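Revgate Two-Hand Sorting Benchmark: Rules FAQ
For teams submitting simulated runs to the Drornanwood track

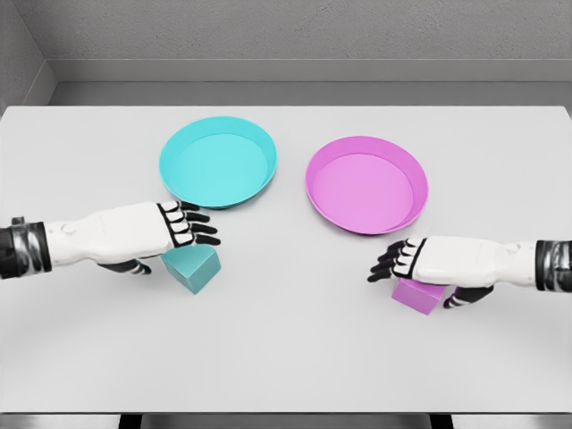 Two-hand color sort in simulation, one cube and one plate per hand.

General

What does this page cover?
It covers the rules for running, scoring and reporting the two-hand sorting task. Installation and rendering problems are handled in the simulator notes. Where this page and the task sheet disagree, the task sheet applies.

What counts as a completed episode?
Each cube must rest on the plate of its own color, with no contact from either hand, when the episode ends. A cube leaning on the rim is not placed. A cube that lands on the correct plate and later slides off is scored by its final position.

How long is an episode?
600 control steps. The count starts at the first command sent to either arm. Steps spent holding still are counted the same as any others.

Is partial credit given?
Yes, in a separate column. The headline score uses complete episodes only. Do not average the two columns or report the partial figure as a success rate.

Scene setup

Can we move the plates?
No. Plate and cube poses come from the published seed list, which has 189 seeds. All of them must be run, in any order. Dropping a seed because the start pose looks hard to reach voids the submission.

Can we change the colors?
Not for a scored run. You may vary colors, lighting and surface texture in training as much as you like. State the ranges you used in the report.

May we change friction or cube mass?
In training, yes. In evaluation, the physics file must match the released one exactly. The checker compares the file before scoring and rejects the upload if it differs, including in whitespace — copy the file, do not retype it.

Are other hand models allowed?
Yes, if both arms use the same model and the joint limits are the manufacturer's stated limits. Widened limits are the most common cause of rejection. Teams using the Hoekstra adapter should check the thumb joints in particular, as the adapter loads its own defaults when a limit is missing.

Motion and safety limits

Why do speed and force limits apply in simulation?
A policy trained without limits often depends on motions that real hardware cannot perform or should not attempt. The limits are applied here so that scores can be compared with later bench work.

Do these limits make a policy safe to run on a real arm?
No. Passing the benchmark is not a safety assessment. Before any transfer to hardware, carry out a risk assessment for the actual cell, with its own guarding, stop functions and operating procedures.

What happens if the two arms touch?
The episode is marked as a collision and scored as failed, even if both cubes end on the right plates. Contact between fingers of the same hand is ignored.

May a hand press on the table?
Light fingertip contact during a grasp is allowed. Sustained palm or forearm contact is not. The threshold is in the task sheet, section 6.

Can one hand do all the work?
No. Each hand must lift at least one cube during the episode. Handing a cube from one hand to the other is permitted and counts as a lift for the first hand only.

Is pushing allowed?
A cube may be pushed to improve the grasp. It must then be lifted clear of the table before it reaches the plate. A cube shoved over the rim is scored as not placed.

Observations

Can the policy read object poses directly from the simulator?
Only in the state-based division. In the vision division, the policy receives camera images and joint readings. Reading poses through a debug channel is treated as a false entry, whether or not it was intended.

Can we add a camera?
Up to the limit in the task sheet. Give its mounting position and field of view. Cameras placed inside a plate or cube are not accepted.

Reporting

What must be included in a submission?
The policy file, the unedited log for every seed, the simulator version, and a short report. Say how many training runs were made and how the submitted one was chosen. Submissions that report only the best of several runs without saying so are removed from the table.

Should failed episodes be included?
Yes. Logs with missing episodes are not scored. If the simulator crashes, rerun the seed once and include both logs.

Can we publish a video?
Yes. Label it as simulation for its full length, and state the playback speed if it is not real time.

Which log format is accepted?
Hiso format, version 9 or later. Older logs can be converted, but the converter drops contact events, so collision checks fail on them. Record again instead.

When are uploads processed?
Every Thursday. Anything that arrives after the queue closes goes into the following week's batch.

Can a result be disputed?
Yes, by sending the seed number, the log and the rule in question. Scores are corrected in place with a note in the table — earlier values stay visible.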